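Section 9. Suturing Practice on Soft Tissue

This section applies to bench exercises carried out with the Vutura instrument set. It assumes that the console has been started and checked as described in Section 8, and that the trainee has completed the needle-handling drills on the foam block.

9.1 Preparing the tissue

1. Place the tissue on the tray with the smoother side up. Secure it at the corners so that it lies without tension.
2. Make a single straight incision with a hand scalpel. Remove the scalpel from the work area before the instruments are brought in.
3. Moisten the surface with saline. Repeat every 15 minutes during long exercises.
4. Adjust the lamp until the edges of the incision can be told apart on the screen.

Caution: Tissue used for practice must be handled and discarded as biological waste. Wear gloves at all times when loading or clearing the tray.

9.2 Placing the first stitch

The two instruments work from opposite sides of the incision. One carries the needle; the other remains close to the wound edge, ready to steady it or to receive the needle as it comes through.

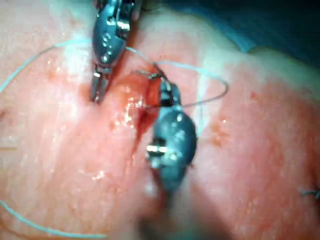 Text: Konrad Strebel, Edovum Training Documents
Revised 6 October 2021

1. Grip the needle with the driver and close the jaws fully before moving toward the tissue.
2. Bring the second instrument to the opposite edge with its jaws open. Do not pinch the edge.
3. Set the needle point square to the surface and a short distance back from the incision.
4. Turn the wrist so that the needle follows its own curve. Pushing in a straight line bends the needle and widens the hole.
5. Stop when the point can be seen on the far side.

Note: The instruments do not transmit the feel of the tissue to the hand. Judge pressure by how far the surface dips under the jaws.

9.3 Passing the needle and drawing the thread

The point must be clear of the surface before it is gripped. If only the very tip shows, advance the needle slightly - a grip on the last part of the point will blunt it.

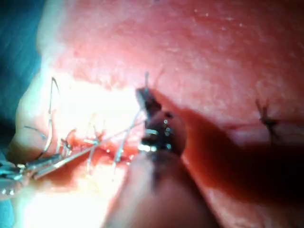 Vogler remarked, on reviewing the previous edition, that trainees pull the thread through far too quickly at this stage, and that a slow, even draw along the line of the stitch should be required in writing. The steps below have been changed accordingly.

1. Grip the needle behind the point and release it at the other end.
2. Rotate it out of the tissue along its curve.
3. Draw the thread slowly, keeping it low and in line with the stitch. Leave a tail long enough for the knot.
4. Lay finished strands to one side of the wound, away from the next entry point.
5. Check that no strand has passed under an instrument before either one is moved.

Caution: Do not grip the thread with the needle driver when it is to be used in a knot. The jaws fray it.

9.4 Continuing the row

Return the needle to the driver and repeat 9.2 and 9.3 until the incision is closed. The grasper may be held just above the surface while the needle is entering; it need not touch the tissue on every stitch. 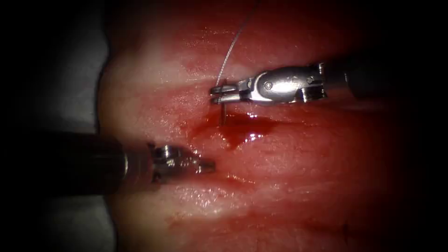
Figure 9-3. Needle entry with the grasper held clear.

If fluid collects near the entry point, pause and blot it with gauze. Both instruments must be drawn back before a hand is placed over the tray.

Note: Record each completed row in the Skirkon log sheet, including rows that were abandoned. Needles are counted out and counted back in at the end of the exercise, and a missing needle must be reported before the tray is cleared.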